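How to Care for Dry Hands at Home

Wash your hands with lukewarm water and a mild soap with no perfume. Pat them with a soft towel - do not rub. Put on a thick cream within 3 minutes, while the skin is still a little damp.
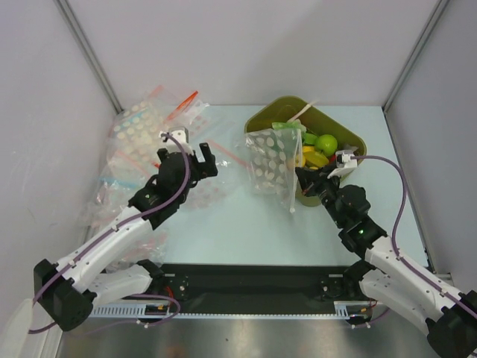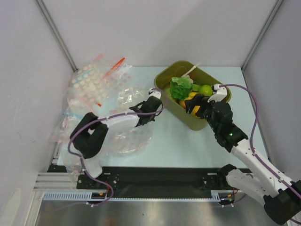 At night, use a bigger amount of cream and wear cotton gloves until morning. In February I do this every evening, and on other months only when my knuckles feel tight. If the skin is cracked or bleeding, please see a doctor.

Written by Virgilio Ocampo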